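Clivik Counter Helper: two-arm kitchen tidying system
Can a machine put the groceries away yet? Some of them, yes, and we'd love to tell you which! 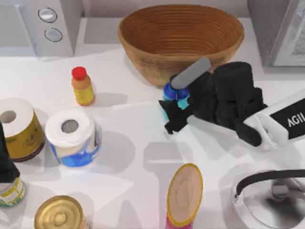 What it does well
Clivik works a kitchen counter with two arms, and its happiest job is picking up the small upright things that pile up there: bottles, jars, paper rolls still in their wrappers. The black gripper takes hold of a little bottle with its fingers around the sides, and you can practice the whole job in the simulated kitchen that comes with every order (100 counter layouts, with new ones each August).

What it's still learning
Big bowls are slow going, and we won't pretend otherwise. Kettles we leave to you for now, especially full ones. A crowded counter takes Clivik 45 minutes, which you or I would finish well before the coffee was ready, but then you do get to sit down while it works.

In the box
Two arms, two grippers, counter clamps, simulation license
Model number: 203
Warranty: 5 years on the arms

Questions before you buy? Write to Léonie Mallet at the Elbridge showroom. She answers everything herself, usually by noon.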